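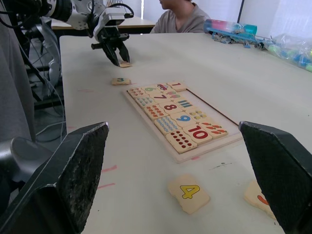

**Forum index > Wooden Puzzles > Number and Counting Boards**

# 1 to 10 matching board: last two tiles go in tight, order of fill?

**gridfit**
Posted March 12, 2025

I have a question on fill order for a tray-type number puzzle. Ten numerals, ten picture tiles, one wooden tray with a raised border. Each numeral has its counted picture directly under it. 1 to 5 sit over their pictures in the top half, and 6 to 10 sit over theirs in the bottom half. The tiles interlock with jigsaw edges. The seller was Nitora and there was no instruction sheet.

The trouble is in the upper right, at 4 and 5. If everything else is seated first, these two have to go into a pocket that is closed on three sides: border above, border to the right, picture row below. The 4 also has to catch the edge of the 3. The 5 goes in with moderate pressure. The 4 needs to be pressed flat and worked in from one side, and a child will usually quit at that point or hit it.

Questions:

1. Is this normal for interlocking tiles in a rigid tray?
2. Does fill order matter, or am I imagining it?
3. Has anyone sanded the tile edges without ruining the print?

I keep 26 boards for loan to families, and this is the only one that comes back with comments. I would like to fix it and leave it in circulation.

---

**tenon_and_tab**

1. Yes. 2. Yes. 3. Yes, but don't start there.

Every interlocking tile has a small clearance on each side. In a loose layout on a table the clearances spread out and you never notice them. In a tray they add up. If you seat the tiles from the left and each one lands slightly to the right of where it should be, the whole error ends up in the last column. Your 4 and 5 are paying for the other three.

Test: leave 4 and 5 out, then push 1, 2 and 3 hard to the left with a fingertip. Look at the gap. Do the same with the picture row below, which is the part people forget. The numeral tabs lock into the picture tiles, so a picture row that is off by a little drags the numeral slots with it.

---

**gridfit**

Tried it. Pushing the top row left helped a little. Pushing the picture row left helped more. I then pulled the 3 back out and went at the top row again with three tiles free, picture row already squared up.

With 3, 4 and 5 all out there is enough play to set the 3 properly against the 2. With the 3 already in, I was copying whatever position it happened to have. So fill order does matter on this board, at least in that corner.

For reference, this is the state I mean by "two left": 1, 2 and 3 in the top row, the recess open at the right, both lower numeral and picture rows complete. 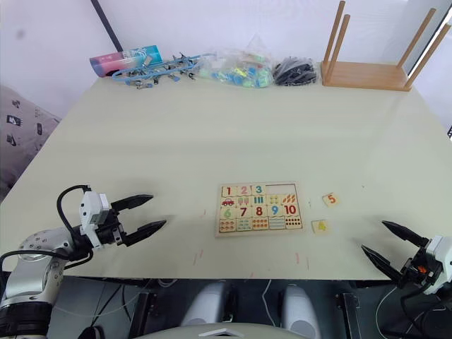 **oldlarch** disagreed with the method and asked why a counting puzzle for small children should need a procedure at all. In oldlarch's view a board that only goes together in one sequence is a defective board and should go back to the seller. The rest of the post, lightly trimmed by the moderators for length:

> A child picks up the 8 first. The 8 is red and big and they like it. If the 8 can't go in first, second or ninth with the same effort, the cutting is out of tolerance. I had two boards from Pumton with the same layout and you could fill them in any order, upside down if you wanted. Don't train the kid to work around the saw.

---

**tenon_and_tab**

@oldlarch They can be filled in any order. Effort varies with the order. That applies to any set of interlocking parts in a fixed border, including the Pumton boards. They may simply have more clearance, and then the tiles rattle and the picture row lifts when you carry the tray. You choose one fault or the other.

---

**oldlarch**

I'd choose the rattle. A tile that falls out gets put back in. A tile that won't go in gets chewed.

---

**papermoth**

Question for gridfit: where is the board stored? I had a Dunstan alphabet tray that was fine all winter and unusable by June. Same symptom, last column tight. I weighed it out of curiosity. 1,254 g in the heated room, 1,285 g after a few weeks on a basement shelf. Same kitchen scale, same tiles, nothing spilled on it.

I won't claim the number is precise. The direction was clear, and so was the fit. Two weeks back upstairs and the tiles dropped in again.

---

**gridfit**

Closet on an outside wall, so that is possible. I'll move it and recheck.

Meanwhile I ran the top row in a few different sequences, bottom half complete the whole time and picture row squared to the left. Notes, in the order I did them:

- **1, 2, 3, 4, 5.** The usual. 4 tight, 5 acceptable.
- **1, 2, 5, 4, 3.** 5 goes in very easily with nothing next to it. 4 is fine. The 3 becomes the tight one, and it is worse than the 4 ever was, as it has to lock on both sides at once.
- **1, 2, then 3 and 4 joined on the table and lowered together, then 5.** Best result. Needs two hands and some patience.

So the tightness moves around. It belongs to whichever tile closes the row. tenon_and_tab's explanation holds up.

For the third sequence I set the 5 farther off to the right and slightly back, with the 4 closer to the front, so I wouldn't grab the wrong one. They are both pale tiles with warm-colored numerals, and the yellow 4 in particular is easy to lose against a light tabletop.
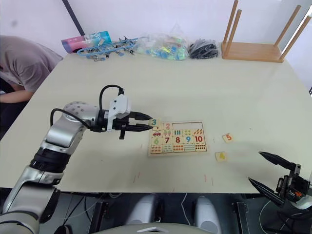 One more observation from the same session. The 3 will sit on top of its neighbors and look seated when viewed from directly overhead. From a low angle you can see it riding on a tab. If the 4 is then pushed in next to it, the pair tilts and the 4 gets blamed. I now run a thumb across the row after each tile. If the thumb catches, that tile comes out again before the next one goes in.

I suspect a fair share of the complaints came from this and had little to do with the 4.

---

**papermoth**

The thumb check is good. I do it with the flat of a ruler on bigger trays.

On sanding: if you end up there, go at the *edges of the tabs*, 400 grit, a few strokes, from the printed face toward the back. Never from back to front, it lifts the print. Mark the tile number on the back first in pencil. And sand the picture tile's side of the joint before you touch the numeral, as the numeral is what everyone looks at.

---

**quietlathe**

Beeswax on the tabs before any abrasive. A very thin coat, buffed off. It solved a sticky corner on a Futent shapes board for me and it can be undone with a cloth. Sanding can't.

---

**oldlarch**

So we have weighing, waxing, sanding and a pre-assembly step for a toy that goes up to ten. I still say return it.

---

**gridfit**

Noted. The return window closed a long time ago, so it's this or the scrap bin.

Trial after moving the board to a dry shelf and waxing the tabs on 3, 4 and 5 only. I cleared the three of them to the table and left the rest alone: pictures across the top, 6 to 10 in the middle, dots and shapes along the bottom. The 3 stayed by the upper left corner of the board and the other two on the right.

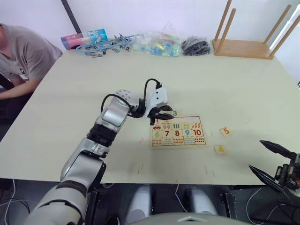 Results: the straight 3, 4, 5 order now works with light finger pressure. The 4 is still the firmest of the three, and I'd call it within what a five-year-old will put up with. Reverse order is also usable. I did not wax the picture tiles and don't plan to, they hold the row in place and I want some friction there.

I can't separate the effect of the wax from the effect of the shelf. If I do another board I'll change one thing at a time.

Changes to the loan sheet that goes out with it:

- Fill the picture row before the numerals above it.
- Push each row to the left before adding the last two tiles.
- Run a thumb across. Flat means done.
- Store flat, indoors, with all tiles in the tray.

---

**tenon_and_tab**

I'd drop the second line. Parents won't read it and the children can't. The first one does most of the work anyway.

---

**papermoth**

Keep the storage line though. Put it first if you only keep one.

---

**oldlarch**

Agree with tenon_and_tab on dropping the second line. Disagree with the first line too. Let them start with the 8.

---

**gridfit**

Second line removed, storage line moved to the top. The 8 can go in whenever they like, that half of the board was never tight. I'll weigh the tray now and again in June and post both numbers here.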